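2024-11-29, Celow cell (the shirt one), Clandale, bench 3

Came in to a cell that had stopped politely overnight with its right arm in the air and a message on the screen saying the table was not where it had been. The table is bolted to the floor. I checked the bolts anyway.

The message comes from the startup check, which drives the wrist camera to a few grid crossings and compares them to the stored positions. Anything over 3 mm and it refuses to work. First crossing was off by 4.4, second by 4.1, and the third was close to perfect, so if the table had moved, it had done so only on the left.

Went through the usual suspects:

- Wrist camera bracket, right arm: tight. Paint line across the screw head still lines up.
- Wrist camera lens: had a smear on it. Cleaned it, ran the check again, got the same numbers in better focus.
- Arm homing: repeated it three times, same place each time.
- Head camera: still agrees with its own calibration from earlier in November.
- Mat: ah.

The mat had crept. It's held down with double-sided strips from Bozsik, and the strips on the left had let go. Every time an arm drags a sleeve across, it drags the mat a hair with it, and after 3099 cycles since the last relay (counter reading, copied off the screen) the hairs add up. The tape grid is stuck to the mat, so the grid went along for the ride, and the check did exactly its job, apart from blaming the furniture.

I'd like it recorded that the note from the last relay says "should hold fine." It is in my handwriting.

**What I did**

1. Power off at the wall, both arms parked, lockout tag on.
2. Lifted the left half of the mat and peeled off what was left of the strips. The old glue needed isopropyl, a plastic scraper and a longer lunch break than planned.
3. Wiped the tabletop, let it dry properly. Last time I didn't, see above.
4. New strips, closer together on the left, plus one along the middle where there never was one.
5. Laid the mat back against the steel rule and rolled it from the center outward. The corners still don't sit perfectly flat. They never have. As long as the grippers don't reach them I'm leaving them be.
6. Replaced the two tape lines that had stretched. New blue tape goes on in one pull, no joins, and where lines cross it simply goes over the top. Don't try to cut neat corners with a knife. Somebody once did and the mat has the scar.
7. Re-taught the crossings and ran the check: worst one now 0.6 mm.

Blue tape only, please. The green we borrowed from downstairs looks fine to a human, and to the crossing finder it looks like mat.

**Gripper, right arm**

While everything was off I looked at the Varnham fingers. The pad on the inner finger was shiny, and a shiny pad on thin cotton behaves like a fish with the hiccups: grips, slips, grips, drops the cuff. Swapped both pads on the right. Spare pads left in the drawer: one pair. Ordered more. The screws are tiny and one of them went under the table, where I also found the 2.5 mm hex key we all agreed had been stolen.

Close force was set to 17 on the controller's own scale, whatever it measures. With the old pads somebody had been nudging it up to make up for the slipping, and I'm afraid I know who. Put it back to 12. That pinches a cuff without printing the finger shape on it.

Cable tie at the wrist was also rubbing. Moved it back behind the joint, cut the tail flush. If the arm starts making a ticking noise at full rotation, look there first.

**Test run**

Used the light blue pinstripe shirt, front up, buttons done. I chose it out of spite. The cloth is thin enough to show the mat a little and it comes out of the bin crumpled, and any cell that copes with it will cope with the polo shirts.

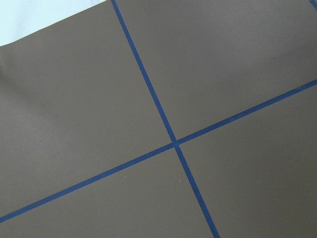
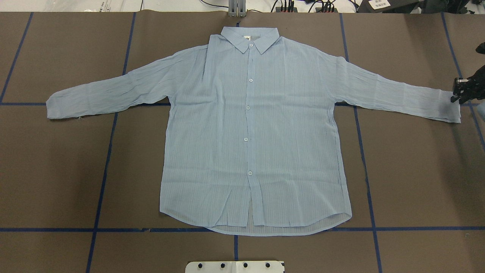 Ran 162 cuff pinches in total across the afternoon, reshuffling the shirt by hand every so often. Misses: four. Two were my fault for leaving the sleeve folded under itself. The other two were the loose threads at the left cuff, which the vision insists are more cuff. I could trim the threads. I haven't, as the real shirts will have threads too, and I'd sooner hear about it from this one.

Ran the grid check again after the last pinch: 0.6 mm still. I'm not writing "should hold fine."

**Left over**

- Lint on the mat. The finder ignores small white flecks, but a clump next to a tape line shifted a crossing by almost a millimeter when I tried it on purpose. Lint roller now hangs on the side of the rack. Roll before the first run of the day.
- Left arm pads not inspected. Ran out of afternoon.
- Change the error text. "Table moved" cost me an hour with a wrench. Suggest "grid moved, check mat."
- Add the grid check to the end of shift as well as the start, and log the worst number. Creep that slow would have shown up weeks ago if anyone had been plotting it.
- Hex key is back on the board, second hook. It has a strip of blue tape on it now.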